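Ticket: Policy stops above the tray and does not continue to the pick
Component: Szalai policy server, tray task
Opened by: Isamu Hosoda
Status: open, waiting for reply

Summary
We compare two ways of choosing the action chunk length for our pick task. With the long chunk, the right arm goes to the yellow tray, lowers the gripper and then stays there until the timeout. With the short chunk this is much less frequent. I would like to know if the fault is in our method or in the server.

Setup
Two arms on one table frame. The left arm is kept folded and receives no commands in this task. The checkpoint is from step 3000, trained in April. Both conditions use the same weights.
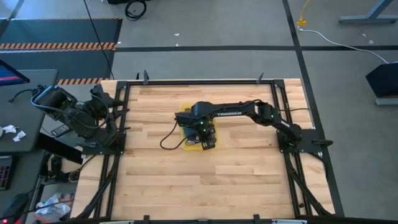
The log prints no error at the time of the stop. Joint targets are still sent, but each new chunk is almost equal to the last one, so the arm holds its position. I first suspected the network, and I moved the server to the local machine. The result was the same.

What I tried
1. Restarted the Droncombe driver before every trial. No change.
2. Repeated the head camera calibration. No change.
3. Reduced the chunk from 17 actions to 6. The stop happened in one trial of 10. With the long chunk it was six of 10.
4. Turned off the temporal averaging and kept the long chunk. The motion became rough, but the stops were fewer - three of 10.
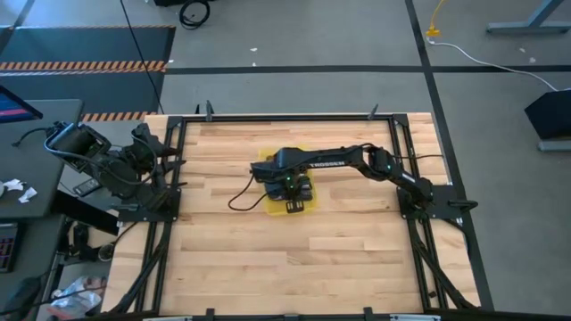 From points 3 and 4, my opinion is that averaging mixes old predictions ("go down to the tray") with new ones ("go up and move away"), and the two cancel each other. I can not prove it yet. The training episodes also contain short pauses at the tray, and the policy may have learned them.

I also checked the wrist stream. Some images have strong blur, and I do not know if the Plometti loader removes such images in training or keeps them. If it removes them, the policy sees at run time something it never saw before.

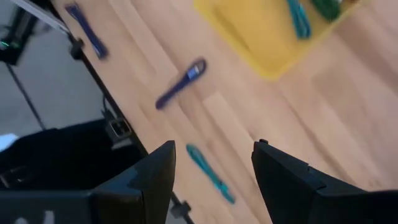 Wrist camera, markers on the table and yellow tray at upper right. Motion blur is visible.

Questions for the maintainers
- Is there an option to set the averaging weight for each chunk?
- Does the loader filter images by sharpness?

Next step on our side: train again with the pauses cut out and repeat both conditions. I will add the numbers to this ticket.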